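Notes from the workbench end of the kitchen, February 23, 2022

# Living with a wood table that gets the sun

The table came with the house. The house went up in 1919 and the table didn't, but neither has ever been entirely level. It sits under the south window, so on clear days one half of it lives in Florida and the other half stays in Ohio. After a few years of this I have opinions, most of them learned by doing the wrong thing first.

## Rotate it, or at least rotate what's on it

Pale wood changes color in sunlight. Some kinds go yellow, some go pink, and ours went the shade of a weak cup of tea everywhere except under the fruit bowl, which left a perfect ghost of itself. You can't wipe a ghost off. You can only move the bowl and wait for the rest of the table to forgive you.

Move bowls, trays and anything with a flat bottom once a week. Turn the whole table end for end twice a year if the room allows it. Mine has to go out through the door and back in again, so I do it once and call it spring cleaning, even in February.

## Crumbs go with the grain

Wipe along the grain. Going across it packs flour and sugar into the little lines, where they wait for someone to set down a wet glass. A damp cloth first, then a dry one right behind it. If your second cloth is also damp, you've got two first cloths.

For sticky rings, a drop of dish soap in warm water does nearly everything. I once bought a bottle of Sisuler wood reviver because the label looked serious. The table smelled like a church for a month and was exactly as ringed as before.

## Check your work by low light

Overhead light hides everything. Late sun coming in sideways shows every smear, scratch and fingerprint you've made since the holidays. If you want to feel good about your cleaning, inspect at noon. If you want the table clean, look at it when the shadows are long, with your chin practically on the wood.

The same goes for sanding. Anyone who has ever rubbed out a scratch under a ceiling bulb has met the same scratch again the next morning, plus the dip they sanded next to it.

## Oil thin, then thinner

Put on less oil than you think. Rub it in, wait 15 minutes, and wipe off all of it, including the part you're fond of. What's left is the finish. What you leave sitting on top is flypaper.

Lay the oily rags out flat, outdoors, until they're stiff and dry. Don't ball them up in the trash. They can heat up by themselves and catch fire, and that is a lot of trouble to go to for a shiny table.

## Printed sheets, and where to put them

I'm a sucker for white stock with dark flowers on it. Leaves, stems, little teardrops between them, I'll buy it all. I use printed sheets to line drawers, back shelves and wrap things for people who'd have been happy with a bag. Sun is hard on them too, so try a piece on a bright table before you commit a whole shelf to it. 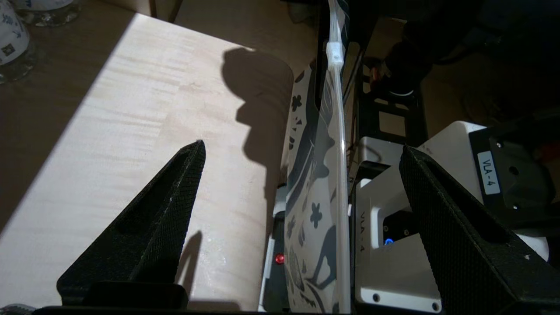 Black and gray prints are kinder than colored ones for a sunny spot. The reds always seem to go first, and then your poppies look like mushrooms. If a sheet won't lie flat because it's been rolled up since the year 2000, roll it the other way around a cardboard tube, leave it overnight, and put a heavy book on it after that. I use the Geagea catalog, which has finally found its purpose.

Cut liners a hair smaller than the drawer. A liner that fits exactly will buckle the first humid day, and you'll find it standing up at the back like it's trying to leave.

## Odds and ends

- Felt pads under anything ceramic. The Vamport ones stay stuck. The cheap ones migrate to your socks.
- Never use a cut lemon on bare wood, whatever your aunt says.
- A Sirkoro blind, pulled halfway from late morning on, has done more for our table than every product under the sink. I paid $81 for it and complained for a week.
- Small dents will often rise if you put a damp cloth over them and touch it with a warm iron. Keep the iron moving, and skip this on anything veneered.
- Candle wax: ice first, then the edge of an old plastic card. Not the card you still need.

Next up is the drawer that only opens if you lift it, which I've been meaning to wax since we moved in.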